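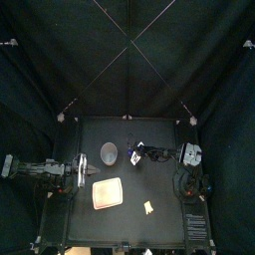 Both arms in, cup, board and the yellow scrap on the table. Black curtains all round.

August 2021
by Felicja Sikora

Quick one tonight as I'm on the early train. A few of you asked what I think of the Kenivden two-arm kit now I've had proper time with it, so this is notes, mostly in the order I scribbled them.

What you get: two arms, the square table, side rails, crossbar, a great heap of corner brackets, curtains, one bag of bolts. One bag! All the sizes mixed together. I spent the first evening sorting them into egg cups.

Ordered through Vason, who do the hire as well as selling. Hire is 300 a month, with 24 hours' notice if you want somebody out to look at it. Buying it is a different conversation and I've not had that conversation yet. Lucyna Głowacki on their desk was patient with me, even when I rang twice in one morning over the same cable.

Setup. Manual says an afternoon. Took me two days, and Ryszard helped with the lifting. The frame went up fine. The arms are heavier than they look and you want a second person for the right one in particular, the rounded base has to sit flat before you tighten anything. We didn't, first go. Off it came again.

Cables -- oh dear. The left arm is reasonable, one runs down the outside and mostly stays put. Right arm is a bird's nest. The clips supplied are too small for what they want you to put through them. I've ordered bigger ones. If Kenivden change one thing for the next batch please let it be the clips.

Marker cards. They go round the wrist, printed pattern facing out. Fiddly. Mine hangs at a tilt and I've stopped minding, the software doesn't care so long as it can read it. Keep spares, the corners go soft.

Curtains I was rude about when they arrived and I take it back. Before they went up I had reflections all over the place in the afternoon, sun straight across the table. Now I can work at any hour. It does get stuffy in there.

Using it. My test is dull on purpose. Grey cup, pale board, little yellow soft bit. Cup onto board. Soft bit into cup. Then swap arms and do it again. The cup is easy, the rim is thin and the gripper likes it. The board is awful. Flat on the table there's nothing to get hold of and the gripper just pushes it about. Sosina Mamo suggested coming at a corner with one arm while the other one steadies it, and that worked more often then not, but it's slow. Soft bit depends entirely on how it's lying.

Logged 112 runs before I lost patience with my own spreadsheet. Will tidy it and put it up, probably September.

Software is fine. Ugly. The save button is right next to the clear button, who did that. Lost a whole morning's poses. There's an update coming apparently, Zbigniew Sobczak has been trying the early version and reckons the arms start up quicker. Haven't seen it myself.

Noise -- less than I feared. A sort of whirr, and a clunk when you power down. The red lights on the bases are bright enough to annoy you if you've got the room dark.

Things I'd want to know before hiring:

Measure your door. Seriously. The rails come in one peice and our landing has a bend in it.

The helpline shuts at lunch.

The deposit came to 1860 and it has to clear before they'll book the van, so don't do what I did and pay on the last day of the month.

You need your own computer, and a decent one. It says so on page nine, in small type.

Would I hire again? Yes, I think so. For learning two-arm stuff at home I've not found anything I like better at the price, and I did look at the Nekitska one, which has nicer grippers but no frame, so you're building your own table before you even start. If you only need one arm don't bother with either, get something smaller.

Keeping it another month anyway. Want to try folding next, and I owe Sosina a go on it. Bigger clips are meant to come tomorrow.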